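Virberg to stop the Jivolen wagon?

qbitar
Apr 10, 2022
My dealer told me that Virberg will stop taking orders for the Jivolen wagon in September. They sold only 318 of them here last year. I own one and I like it very much, so I am sad about this.
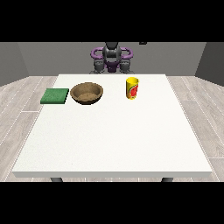 He also said the plant will build more of the Karam crossover, which brings more money per car.

dsal_32
I don't believe dealers on such things. Mine said the same two years ago, and then they gave us a new engine.

kalter_fan
The price is the problem. With the bigger battery it costs 600 more than the Kalter wagon, and the Kalter has the better warranty.

qbitar
It has the better warranty, yes, but you wait eight months for it. I waited three weeks.
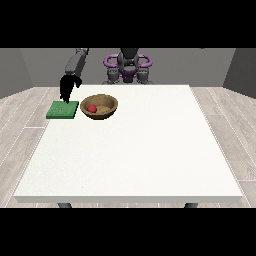
Page 2

dsal_32
Dima Saliba wrote in the club newsletter that 295 orders are still open. I don't think they will close the line before those are built.

kalter_fan
Open orders can be canceled. It happened to my brother with the old sedan.

qbitar
I will ask the dealer again when I go for my tires.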